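自作の屋外ロボット「Mokemum」をいっしょに作ってくれる人、募集します

こんにちは！共同工房Paddenの奥のほう、ボール盤のとなりの棚をずっと占領している者です。あの棚の、タイヤやら配線やらがはみ出している箱、全部わたしのです。すみません。

で、その箱の中身が何かというと、歩道をとことこ走る小型ロボットでして、名前をMokemum（モケムム）といいます。もともとは自宅の台所のテーブルで作りはじめたのですが、ハンダのにおいとネジの行方不明事件で家族の目が冷たくなり、5月にPaddenへ引っ越してきました。ここまではほぼひとりで作ってきたのですが、外を走らせるようになったら手も目も足りません。というわけで、3人募集します。

仕事の募集というより、趣味の仲間募集に近いです。でも、やってほしいことはわりとはっきりしているので、求人っぽく書いてみます。

■ どんなロボットなのか

大きさは中型犬くらい（うちの基準）。車輪で走って、前向きのカメラの映像を見ながら「ここは走っていいところ、ここはだめなところ」を自分で判断して進む、という予定のものです。予定、と書いたのは、いまのところ半分くらいはわたしがコントローラーで動かしているからです。自分で判断して走るモードもあるにはあるのですが、得意な道と苦手な道の差がひどくて、横で見ているとなかなか胃にきます。

走行判断のソフトはWenulusという自分で書いたプログラムです。最初は週末だけで書いた短いスクリプトだったのに、継ぎ足し継ぎ足しで、秘伝のタレみたいになってしまいました。読める人が来てくれたら泣いて喜びます。読めない人が来てくれても、いっしょに読み解く会を開きます。

車体のほうは、アルミの骨組みに樹脂のカバーをかぶせたつくりです。モーターまわりの部品は、Lahtinenという小さな部品屋さんの余りものコーナーで買ったものが多いです。規格がばらばらなので、スペーサーをかませたりワッシャーを削ったり、地味な工作がいくらでもあります。ヤスリがけが好きな人、本当に待っています。

■ いま何に困っているか

目下の悩みは、歩道と車道の境目です。

よく練習に使っている道は、赤茶色のれんが敷きの歩道の横に車道が走っていて、あいだに細い縁石があるだけなんです。人間が見れば一目で「こっちが歩道」とわかりますよね。れんがはヘリンボーン（ジグザグに組んであるあれです）だし、車道はつるっとしているし。ところがMokemumにとっては、色が近いというだけでもう難しいらしく、曇りの日なんかは縁石をあっさり見失います。反対側にもコンクリートの縁があって、その向こうは草地です。こっちは色が全然ちがうので、まだましなほう。

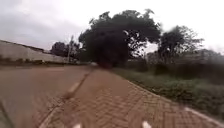

もうひとつの悩みが傾きです。サスペンションがやわらかすぎて、ちょっとした段差で車体ごとぐらっといくと、しばらく揺れがおさまりません。バネを固くすれば今度は細かい振動で映像がぶれる。やわらかくすれば揺れる。先週末はバネを入れかえては走らせ、戻しては走らせで、気がついたら日が暮れていました。どなたか、バネとダンパーに詳しい方いませんか。詳しくなくても「自転車をいじるのが好き」くらいでじゅうぶん心強いです。

それから、学習に使う画像の仕分け。手元に3264枚たまっていて、どこが歩道でどこが車道でどこが草か、一枚ずつ塗り分けていく必要があります。ひとりでやると確実に眠くなる作業なので、お茶を飲みながらしゃべりながら進めたいです。お菓子はわたしが出します！

広い場所も広い場所で難しいんですよ。赤茶色の舗装がどーんと広がっているだけのところだと、縁石も白線も手がかりになってくれなくて、Mokemumはどっちへ進めばいいのか決めかねてしまう。遠くの木立や電柱を目印に向きを決められないかなあと思って、いまWenulusにそういう処理を足しているところです。問題は、走るとどうしても映像がぶれること。ぶれると木も電柱もぼんやりした影になって、となり同士がくっついてしまいます。人間ならぼけていても「あの電柱に向かえばいいな」でいけるのに、くやしいです。魚眼っぽく曲がった電線を道の線とまちがえたこともあって、そのときは笑うしかありませんでした。

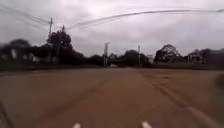

■ お願いしたいこと

だいたい次の役割で考えていますが、かけもちも交代も大歓迎です。

・車体係
足まわりの改造、カバーの作り直し、配線の整理など。工具の使い方はPaddenで覚えられます。3Dプリンターを触ってみたい人にも向いていると思います。

・ソフト係
Wenulusの整理と改良。Pythonが少し読めれば始められます。画像認識の知識はなくてもかまいません。わたしも本とにらめっこしながらやっています。

・おさんぽ係
外で走らせるときの付き添いです。前を歩いて人や自転車が来ないか見る役、それと気づいたことをノートに書く役。じつはいちばん来てほしいのがこの係です。機械のことがまったくわからなくても大丈夫だし、「いま右に寄った」「草のほうばっかり気にしてる」みたいな感想が、あとでものすごく役に立ちます。絵の描ける人なら、走った道の地図を描いてもらえるとうれしいです。

■ こんな人だとうれしい

月に2回くらいは顔を出せる人。遅刻しても連絡をくれる人。失敗したときにいっしょに「あちゃー」と言ってくれる人。

年齢や経験は問いませんが、電動工具を使うので、高校生以下の方は保護者の方と相談してから来てください。ひとつだけはっきりお願いしておくと、外で走らせるときは必ず非常停止ボタンを持つ人を決めて、その人は途中でスマホを見ない、これだけは守ってほしいです。歩いている人が来たら止めて、先に通ってもらう。犬が来ても止める。犬にはたいてい吠えられます。

■ 場所と時間

集合はPaddenの作業室です。土曜の15時から始めて、暗くなる前に片づけます。雨の日は室内で画像の塗り分けかハンダ付け。曇りの日は外へ出ます（苦手な天気ほど練習したいので）。

外での走行は、1回の区間が54メートルと短めです。往復してはバッテリーの温度を見て、設定をちょっと変えて、また往復。正直かなり地味です。でも縁石のぎりぎり手前でくいっと曲がってくれたときなんか、思わず声が出ますよ。

持ち物は、汚れてもいい服と歩きやすい靴、飲み物、帽子。軍手と保護めがねはこちらにあります。ノートパソコンは、あればソフト係の人だけ持ってきてください。

■ お金のこと

お給料は出せません。ごめんなさい。かわりに、参加費もいりません。部品代とPaddenの棚代はわたしが払っています。「この部品を試したい！」というときは、買う前に相談してください。Lahtinenの余りものコーナーをまず見に行きましょう、と言うと思います。

作ったものの設計図とWenulusのコードは、落ち着いたら公開するつもりです。手伝ってくれた人の名前（ハンドルネームでも可）はもちろん載せます。

■ 応募のしかた

Paddenの入口の掲示板に、この募集と同じ紙が貼ってあります。下にポケットがついているので、お名前と連絡先、やってみたい係を書いて入れてください。Paddenの問い合わせフォームから「Mokemumの件」と書いて送ってもらっても届きます。志望動機はいりません。好きな工具か、散歩でよく歩く道を書いてくれたら、会ったときの話のたねになるのでうれしいです。

締め切りは8月7日（月）。そのあと全員に返事を書きます。応募が多かったら、先に一度みんなで外の走行を見てもらって、やっぱりちがうなと思った人は遠慮なく抜けてもらう形にします。

応募の前にちょっと見てみたい、という方もどうぞ。土曜にPaddenへ来て、ボール盤のとなりで床に座りこんでいる人がいたら、たぶんわたしです。声をかけてください。手が離せないときは「ちょっと待って、ネジ落とした」と言うかもしれませんが、歓迎しています！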